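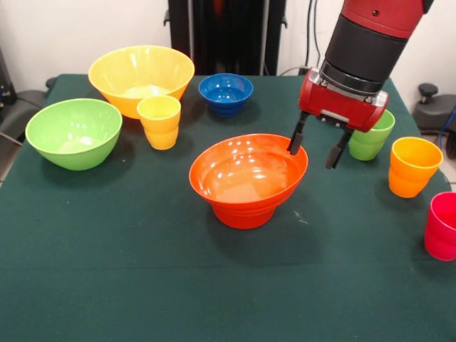
The woman who runs the hire cupboard at Plullcombe hall has views on plastic crockery, and she has had thirty years to form them. She will lend you a bowl for a christening, a trivia night or a wake, and she will tell you which bowl. The big orange-red one with the flared rim is for chips. The yellow ones are for salad, if people insist on salad, and the lime green is for whatever the vegetarians have brought. "You put chips in the green and they look crook," she says. "I don't make the rules." She does make the rules. They are taped inside the cupboard door.

The collection started with a box of Cirka picnicware left behind after a wedding. She rang the family twice, got no joy, and washed the lot. Word got out that the hall had bowls. Within a year people were dropping off their own, mostly the colours they had gone off, and she now looks after 3,000 pieces, counting lids, which she does under protest.

"Lids breed," she says. "The bowl they belong to goes to Whitlock for a barbecue and never comes home, and I've got the lid for life."

Hire is 30 cents a piece, and she would like it known that this has not gone up. The deposit has. It went up after a cricket club function at Jurkthorpe, from which 100 cups went out and a garbage bag of something came back. She won't be drawn on what was in the bag.

I ask why she never switched to china. She looks at me as though I have suggested crystal.

"Have you seen the floor in there? It's concrete. A plastic cup bounces, you pick it up, you give it a rinse. I've had kids' parties where they were playing cricket with the cups by three o'clock."

She is strict about how things come back. No dishwashers, no steel wool, and nothing stacked damp. Cups go with their own colour, and she can tell from the doorway when someone has slipped a yellow in with the orange. For table settings she likes a dark green cloth. White shows the beetroot and makes the whole thing look like a hospital, and the green, in her words, "lets the bowls get on with it."

Has she got any of this at home? She admits to one mixing bowl, beige, on permanent loan to herself. Otherwise she eats off her mother's plates and finds the bright stuff a bit much before lunch.

September is the busy month, with the spring fair and two christenings already in the book. There is also a fortieth that wants everything in purple. She has told them what she has in purple, four egg cups and a jug, and they are thinking it over.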